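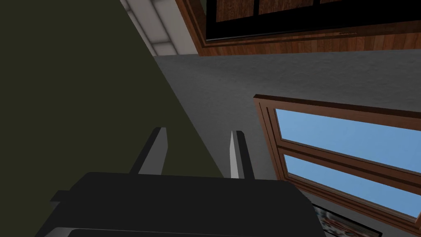
Simulated room, arm camera view, gripper open and empty.

Pre-purchase safety checklist – two-arm mobile robot, house trial
Site: Bolumville rental house, virtual model
Checked by: Maribeth Sarmiento
Comments by: Doaa Badawi
Date: 11/14/20

Fill in every line before the quote goes back to Murar. Mark each item OK, OPEN or NO. An OPEN item needs a dollar amount or a name next to it. We are working from the simulated house only. Nothing on this sheet counts as a floor test.

Part A. Arms and grippers

A1. Gripper opens with nothing between the fingers at start of run. OK.
A2. Finger pads listed as a spare part, with price. OK. Murar quotes $62 a pair. Comment (DB): order two pairs with the robot, shipping alone makes it silly to wait.
A3. Stop button reachable from both sides of the base. OPEN. The drawing shows one button. Ask for the second one as an option and get the price in writing.
A4. Arm speed limit can be locked by key or password. OK, password.
A5. Walls, window casings and picture frames entered in the model as solid. OPEN – MS to confirm with Navarro, who built the model. Comment (DB): if the frames are only decoration in the software, the clearance numbers mean nothing.

Part B. Base and travel

B1. Doorways wide enough for the base plus 5 inches. OK for all but the back hall. Back hall is now off the route.
B2. Long furniture can be passed without folding the arms. NO. Arms must be folded. Add this to the operator sheet.
B3. Floor rated for the load. OPEN. Base with battery is 315 pounds per the spec sheet. Landlord has not answered.
B4. Ornaments and small items moved off the route before a run. OPEN.
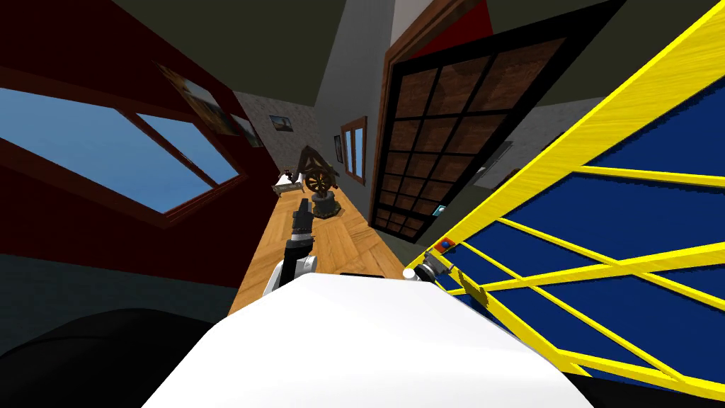 Can we put off the second battery until next year's budget?
Only if we keep to one run a day. The charger needs most of an afternoon, and the plan calls for a morning and an evening run. The second battery stays in this request.

B5. Charger on its own circuit. OPEN. Electrician's visit not booked. Put it under site work, not under equipment, or it will be turned down again.
B6. Charger location away from curtains and paper storage. OK.

Part C. Living area

C1. Both arms checked for reach against nearby furniture and fixtures. OPEN. Left arm done. Right arm to be repeated with the wrist turned in.
C2. Wall pictures outside arm reach, or taken down. OPEN. Comment (MS): in the real house I would take them all down and store them. No cost.
C3. Wood floor protected where the base turns in place. NO. Grondilside sells a clear mat that would do, but it comes in one width and we would need to cut it. Get a sample first.

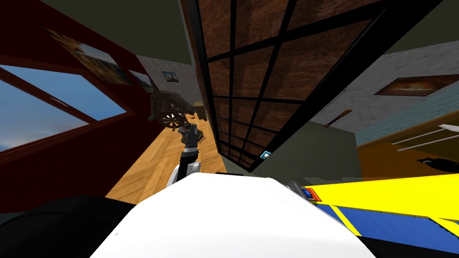 The mat has to lie flat at the seams. If the sample curls, we go back to plain rubber and accept the look of it. Either way it should be bought before delivery, so leave it in the first order.

C4. Free standing pieces that could tip are listed by room. OPEN. Comment (DB): the list is started, but there is no weight next to anything on it.
C5. Second person present for every run in the first month. OK. Hours are in the labor line.

Part D. Counter work

D1. Counter height within arm range. OK.
D2. Back corners reachable without the elbow touching the wall. OPEN. Passed in slow mode, not tried at normal speed.
D3. Gripper clears the rim of any open container before it moves sideways. OPEN. MS wants a fixed lift height set in the software. Murar says this is a setting and there is no charge. Get that in the quote too.
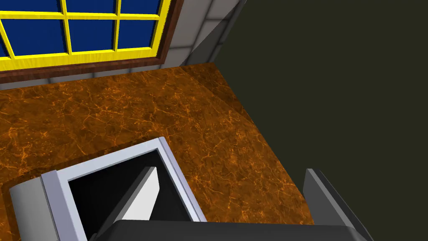 The lift height should be set per container and saved by name. One height for everything will be too low for the tall ones and waste time on the rest. Doaa will ask if the saved settings survive a software update.

D4. No glass or knives in the first round of tasks. OK.
D5. Wipe-down of grippers after food contact covered in the manual. NO. There is one line about a damp cloth. Ask for the cleaning sheet.

Notes for the budget

Warranty is 12 months from delivery, not from first use. With site work still open, delivery before January makes no sense – we would be paying for a robot in a crate. Ask Murar to hold the price until then.

Training was left off the last quote. It needs its own line.

Any item still marked NO in Part C or D holds the order. B2 can go ahead with the operator sheet changed.

Next check: MS, after the right arm run is repeated.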